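Grinska Athletic opens women's cup run at home in May

The draw for the Netari Cup has handed Grinska Athletic a home tie against Deng Rovers, and the whole club is buzzing! It will be the first time our women's team has played a cup match at the Kodedley Ground, and we want every one of its 2561 places filled.

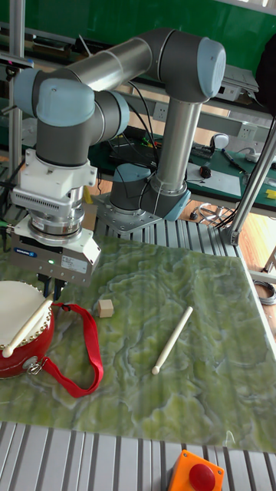

Head coach Leandro Miranda got the news just before evening training and the players heard it seconds later (so did most of the street, judging by the cheer). "Deng beat us 2-1 in the league and we've been itching for another go," Miranda said. "They press high, they're quick on the break, and I love games like that." Look out for the new training bibs at the open session too: they come in light blue, the same sort of shade as the caps on the robot arm's joints in the photo, with silver numbers on the back.

Kickoff is at 2 p.m., with gates opening 60 minutes earlier. Admission is free for under-12s, and the first 1000 fans through the gates will get a team poster signed by the squad.
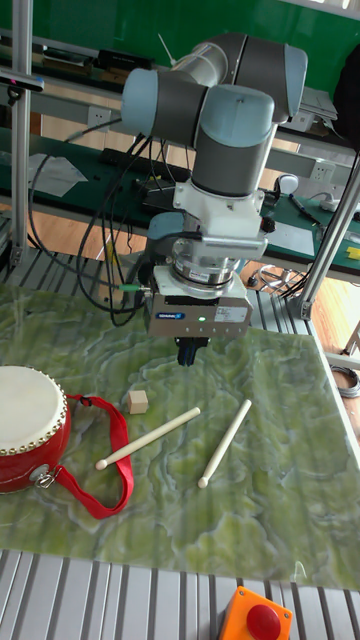
Page last updated: February 24, 2026

Midfield is where this one could be won. Grinska have kept the same three starters there all season, and they've been a joy to watch, moving the ball fast and getting shots away early. Extra time will be played if the scores are level after 90 minutes, followed by penalties if needed.

Tickets go on sale at the club office and at the ground on matchday. Reporters who need a seat in the press box should contact the office before the end of the week of the draw.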